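Gaétan Gagnon
Apr 23, 2026
3 min read

Thread. Spent the morning reading the launch emails of a company that sells mattresses, and I have some thoughts on the countdown timer.

The company is Vurance. I bought one pillow from them last August. Since then I have had 80 emails, and I know this because I put them in a folder and the folder told me.

Every one of those emails has a clock in it. Hours, minutes, seconds, all ticking down to the end of the sale. When the clock gets to zero, the sale is over. Then you refresh the page and there is a new clock.

I used to write these for a living, so I'm not throwing stones from a great distance. At Paredes we had a "final hours" email that went out on a Tuesday and a "we've extended it!" email that went out the next morning. Both were written the week before, by me, in one sitting, with a sandwich.

The extension email always did better than the final one. Hongjun Hou, who ran our numbers, drew me a chart of it once. The line for "final hours" sank a little with each sale. The line for "extended" held up fine. Customers had learned to wait for it, as you would.

So we did the obvious thing and invented "final extension".

(It did all right for one quarter.)

What the timer does is train people. Run a sale that ends on Sunday and really ends on Sunday, and next time a few of them will turn up on Saturday. Run one that never ends and they'll buy when the old pillow goes flat, at the sale price, which is now your price.

Vurance's pillow was "was £100" the day I bought it. I have looked in most weeks since. I have yet to catch it being £100.

Compare Grastiler, who sell paint. They send 4 emails a year, one per season. Each says what's cheaper, by how much and until when. I missed the spring one by a day, wrote in to ask, and got a very polite no from somebody called Wenjie Qiu.

I was annoyed for an afternoon. Then I put the next date in my calendar. I have never in my life put a mattress firm in my calendar.

Someone always replies that small shops can't afford to say no to a sale. Fair. I don't think you need to say no every time. I think if you're going to say yes you might leave the clock out of it, so there's nothing to be caught fibbing about.

Lihua Shen put this better than me over lunch: a deadline is a promise to the people who met it. If I rushed to pay on Sunday night and you let everyone else in on Monday, I'm the one who looks daft.

Things I'd try instead, if you have a list and a boss who likes timers. Say how many you've got, if it's true. Say when the next sale is. Send the "it's over" email and then let it be over, even if the week looks thin.

And take the people who bought yesterday off today's send. I got 7 emails about the pillow after I'd bought the pillow. One asked if I was still thinking about it. I was, a bit, by then.

Anyway, I've unsubscribed. The confirmation page offered me 20 minutes to change my mind, with a clock.

Next week: Umdale and the loyalty card with no points on it. Jianguo Yuan has sent me a scan of his and I need to sit down with it.

Recent threads
Your welcome email is too pleased to see me
Free delivery, and other things I paid for
Who is the survey for?
A short history of "just checking in"
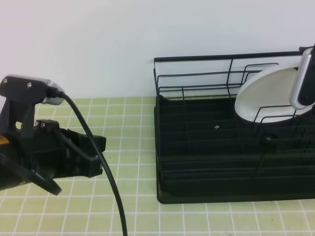 Black gripper, green tiles.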